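Omport adds maple sorting board and printed shape blocks to its Buto workshop range

Board and block set ship to schools and therapy rooms from October

Omport has extended its Buto range of tabletop sorting materials with a solid maple board and a set of printed shape blocks. Both items are sold separately and can be used on any level surface, including perforated bench tops.

The board is made from maple planks edge-glued along their length and planed flat after assembly. Grain is not matched from plank to plank, and figure and tone vary between boards. The surface is finished with two coats of hardwax oil and can be wiped with a damp cloth. It should not be soaked or put in a dishwasher. Replacement oil is supplied in 190 ml tins.

Blocks are printed in plastic, with the color running through the full thickness of the part. Shapes include a heart, a triangular prism and a many-sided prism. The sides are left as printed, with a fine texture that gives some grip, and are not sanded or painted.

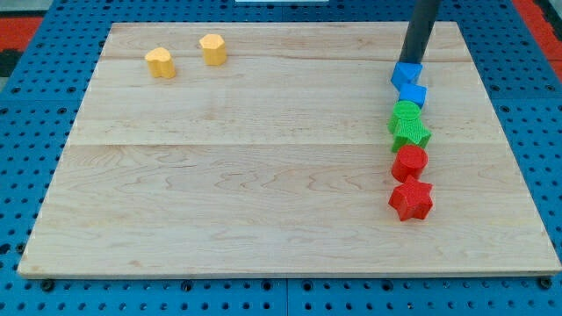 Sorting tasks can be set by color, by shape or by both. The instruction booklet gives 11 layouts, starting with plain color pairs in a single line and moving on to arrangements in which color and shape conflict. Spacing between blocks is left to the user. The board has no printed grid – earlier Buto boards had one, and customers asked for a plain surface that could also be used for drawing templates and counting work.

"The main change is the thickness of the front edge," said Špela Radonjić, product manager at Omport. "It is thinner than on the previous board, so a block can be slid off into the hand without tipping. We also dropped the rubber feet. They marked some bench tops."

The first production run is limited to 300 boards. Orders are handled by Bronell for schools and by Carretero for clinics and private practices. Delivery takes up to 2 weeks from confirmation. Single replacement blocks can be ordered by shape and color from either distributor.

Product sheets and care instructions are available from the Omport press office on request.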